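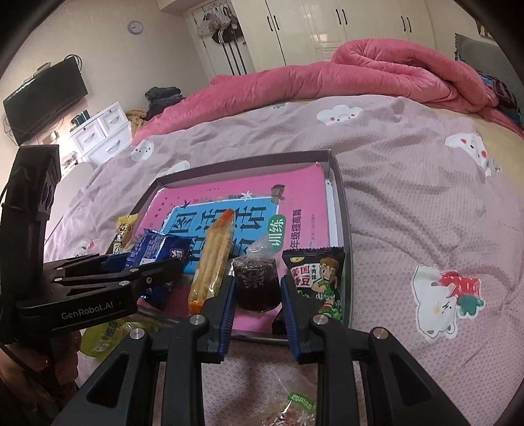 Purple juice, served on the bed.

My aunt checked into the Hotel Urnine in July for up to 14 nights and had stopped speaking to the management by breakfast.

"They have given me 3210," she told me over the phone. "I asked for 3305. In 3305 you see the lake."

I pointed out that the lake at Trarnach had been drained for repairs. She said that was no reason to lose the view of it.

The desk clerk, Rekha Krishnan, had worked 13 summers there and knew a siege when she saw one. She sent up fruit. She sent up a second pillow, then a third, which my aunt returned with a note about its attitude. She sent up juice, and my aunt drank it in bed with her hat on, so that anyone who came in would understand she was on her way out.

On the fourth day 3305 came free. Mrs. Krishnan carried the suitcases herself. My aunt stood at the new window for a long while, looking down at an acre of mud and one rowboat lying on its side.

"Well?" said Mrs. Krishnan.

"It's smaller than I remember," said my aunt, and asked what time they brought the juice on this floor.

She has booked again for next year. She wants 3210, on account of the pillows.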